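Lesezeit: 2 Minuten

3.2 Teilen im Familienalltag

Besonders gefreut haben uns die Tagebücher aus Rellirbridge. Von 300 angeschriebenen Familien mit Kindern im Vorschulalter führten fast alle bis Ende Juli Buch, und was da an kleinen Gesten zusammenkam, ist wunderbar reich! 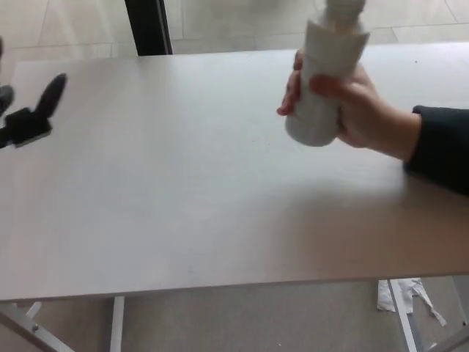
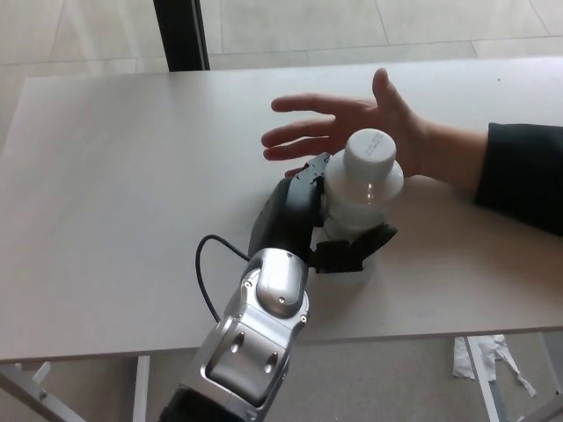
Abb. 2: Weiße Flasche, in einer Hand (oben) und in einem Greifer (unten).

Insgesamt werteten wir 658 Einträge aus. Am häufigsten gaben Kinder Essbares ab, gefolgt von Malsachen und (für uns die schönste Überraschung) selbst gebastelten Karten für Nachbarn. In Clendach, wo die Eltern abends 12 Minuten vorlasen, erzählten die Kinder auffallend gern weiter, wem sie etwas geschenkt hatten. Ob das Vorlesen selbst den Ausschlag gibt, prüfen wir in Abschnitt 4.

Ähnliche Beiträge
Wunschzettel und Verzicht: die Drellard-Studie
Taschengeld im Vorschulalter
Der Iyer-Fragebogen für Eltern

Diese Seite verwendet Cookies. Einstellungen ändern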